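Section 4. Setting up a Skidby session and recording your first clean batch

By now you should have Skidby installed and talking to the robot (if not, go back to Section 3, I'll wait). In this part I'll take you through the set-up I use for the reach-and-place trials in the Ackroyd study, because I get more mail about this step than all the others put together.

Quick refresher on what we're testing. The Ackroyd method trains a humanoid's arm policy on human-guided runs, then lets the policy correct itself using only the runs where the hand paused before contact. I call those "hover" runs. Our main result was that a small set of good hover runs beats a big pile of mixed ones. We recorded 1683 runs in all, kept 1071 after filtering, and the policy trained on the kept ones did better on every table height we tried. So please don't rush this section! Sloppy set-up is how you end up throwing a third of your work away like I did.

4.1 Before you power on

1. Pick your table and leave it alone. If it's a height-adjustable desk, set the height, write it down, and unplug the control box if it has one. I once bumped mine up a notch by leaning on the button and didn't notice for a whole afternoon.

2. Put the robot within easy reach of the target with its feet slightly staggered. A square stance works too, but mine sways more that way when the arm is out.

3. Lay the cables on the floor behind and to the side of the robot, in one loose loop. Not a tight coil. You want slack that can feed out when the torso turns.

4. Walk all the way round the robot and look at both hands. The idle one loves to pick up a cable on its way down.

CAUTION: Keep your own feet out of the cable loop whenever the motors are live. Same goes for pets and anybody who wanders in to ask what you're doing.

5. Choose one target object and stick with it for the batch. Something light with an open top is good for a first go. Baskets and bowls both work well, and glass is a terrible idea.

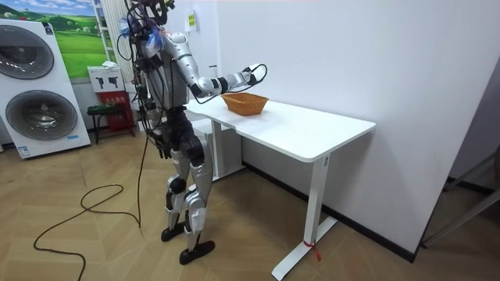
6. Open Skidby, choose New Session, and give it a name you'll still understand in a month. Mine used to be things like "test_new_final2" and I regret every one of them.

4.2 Calibrating the reach

1. In the Reach tab, press Home and let both arms settle at the sides.

2. Press Guide and bring the working hand out over the target. Stop just short of touching it. This is your hover point, and the whole method hangs on it, so take your time.

3. Press Mark. Skidby saves the joint angles and draws a small green ring in the preview.

4. Send the arm Home, then press Return to Mark. Do this 13 times. (Yes, really. Fewer than that and the drift estimate jumps around all over the place.)

5. Look at the drift number at the bottom. If it's green, carry on. If it's amber, check the wrist cable for pull and try again. If it's red, something has moved, and it's nearly always the table.

NOTE: If you're using the older Jesside wrist module, turn off Soft Stop first. It fights the Guide mode and you'll get a juddery reach that looks like a motor fault. I lost two days to this.

4.3 Recording

1. Set the batch size. Skidby will take up to 80 runs per batch, but I'd start with a short one and look it over before doing more.

2. Press Record, guide the reach, hold at the hover point until you hear the beep, then finish the move.

3. Tap Keep or Drop right away. Don't save the decisions for later! You won't remember which run had the wobble.

4. Between runs, put the target back by eye. I tried taping an outline on the tabletop and it made the results worse, I think from the placement being too perfect. A bit of natural scatter seems to help the policy cope.

5. When the batch ends, press Home before you take your headset off or reach for your coffee.

CAUTION: Stop means stop where you are. The arm holds its pose under power, so don't duck under it to grab something off the floor.

4.4 Checking the batch

Open the Ultside viewer and load the session. You'll see one trace per run, with the hover shown as a flat stretch near the end. If the flat part is missing, that run goes in the bin, however nice the rest looks. If it's there but slopes downward, the arm was sagging, and you'll want to raise the shoulder gain one step and record again.

Once you've got a batch where most of the traces sit on top of each other, export it and move on to Section 5, where we start training.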